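The office desktop at Oyelaran was headed for the recycler in September, so I brought it home to see what was worth keeping. It's a Dell tower that spent years under Sang Triệu's desk. I paid nothing for it. The shop in Rorkport wanted $58 for one in similar shape.

Getting in was easy. I laid the case on its side, took the panel off and vacuumed out the worst of the dust. Mohsin Farooqui had told me to plan on 40 minutes for a first look, and I took most of the evening – mainly reading labels and writing down part numbers.
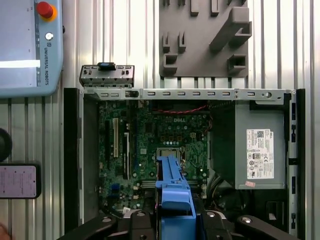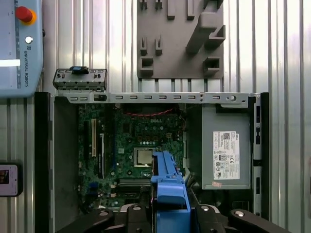
The Dell power supply, with its white label.

Do I need to replace the power supply if I only want to add memory? I wouldn't. Memory draws very little, and the original unit should handle it if it was healthy before. Check which type the board takes before you order.

My plan is to put in 4 GB more and a small SSD, then use it in the garage for music and parts lists. The old drive goes in a drawer until Sang has checked it for files. I still need new thermal paste – the tube I had was dried out – and a longer power cord, and the side panel has a bent tab that I'll try to straighten with pliers this weekend.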